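Skultlow-users mailing list
Subject: Re: Fingers not closing all the way after a pinch
Date: Sep 10, 2019

On the Skultlow list, a member at Phromma wrote:

> Has anyone had the fingers on the hand-held gripper stop short of closing?
> Ours was fine for weeks on boxes and cups. We moved over to cloth and now
> it leaves a gap at the tips, and one side feels stiffer than the other.
> We have already swapped the pads. Is it the linkage or the trigger?

Hello, and thank you for writing this up, because we went through very nearly the same thing at Hirkia and I wish I had posted about it back then (it was December, and everybody was tired, which is a poor excuse).

In our case it was the linkage. One of the bolts holding a finger pad to its arm had backed out a little, just enough that the head rubbed when you squeezed. We lost 11 recordings before we caught it, all of them folding runs where the cloth slid out on the lift. We blamed the fabric first, then the pads, then each other!

The part I would really like you to take to heart is the safety side. One of us was holding the gripper in one hand and poking at the stuck finger with the other when it let go and snapped shut on a fingertip. It was only a bruise, but it hurt for days. Please take your hand off the trigger and set the tool down before you go feeling around for the stiff spot.

What we do now is check the bolts on both pads after every 9 runs, and work each side by hand to see that they move alike. If one drags, we take that side apart, wipe the bushings clean and put it back together slowly.
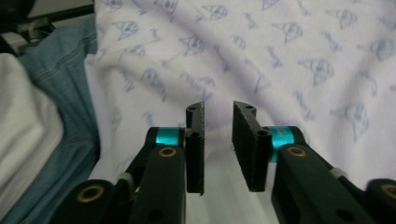
Cloth is also much harder on these things than boxes are, I'm afraid. Lint gets into the joints, and a thin sheet will slip through a gap that a cup would never notice. After cleaning ours we went through up to 52 more folds before anything felt stiff again, and that time it was plain old fluff.

Do let us know which side is the stiff one. If you find a worn bushing, the folks at Jelletti were kind enough to send us 3 spares, and I'd be glad to pop one in the mail to you.

Warm regards from all of us at Hirkia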